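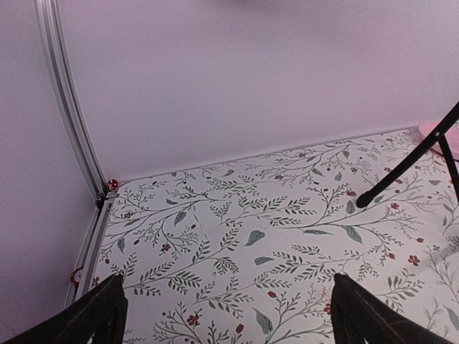 Pattern people wanted for our May repeat-print workshop

Do you stop in front of old wallpaper? Do you flip over a tablecloth to see where the repeat starts? Then please come and draw with us!

Prasine is a small surface design studio, and this May we're opening our big worktable to 10 participants who want to make a botanical print from first sketch to finished sheet. We've fallen hard for a certain kind of pattern lately: off-white ground, thin grey-green stems, blue-green leaves, and then those little dark red blossoms and buds turning up where your eye needs them. It looks light and easy. Drawing one is another matter, and that's the fun of it.

What we'll do

The workshop runs for 3 sessions, each from 6:30 in the evening until everyone's hands give out (we lock up at 9:30). The first session is all drawing – ferny sprigs, paired leaves, bare twigs, buds, as many as you can fill a page with. In the second we cut the drawings up, move them around and work out the repeat. Expect to spend a long time on the gaps. A long branch that sweeps across the sheet is lovely until it lines up with itself four times and makes a stripe. In the last session we mix color and print.

Zakhar Stasiv will be teaching. He has drawn leaves for most of his working life and still gets excited about a good twig, so bring your questions and bring your weird plants too. Clippings from the yard are very welcome. So are weeds.

Who should apply

Anyone 16 or over. You don't need a portfolio or any art school. If you can hold a pencil and you like looking closely at things, you'll have a great time. We'd love to see a mix of people: quilters, gardeners, sign painters, folks who just repapered a hallway and have opinions.

Practical stuff

The fee is $32 and covers paper, ink and printing. Bring an apron, a soft pencil and a pair of scissors you like. There's one step at the front door; write to us if that's a problem and we'll open the side entrance.

Each participant takes home their own printed sheet. With your permission, we'll also keep a copy for Grisine, our sample book of plant patterns, and your name goes beside your design. You keep all rights to your drawing.

How to apply

Send us a short note saying who you are and which plant you'd most like to draw. A phone snapshot or a quick doodle is nice to have – messy is fine. Please keep the note under 2000 characters, we read every one out loud over lunch.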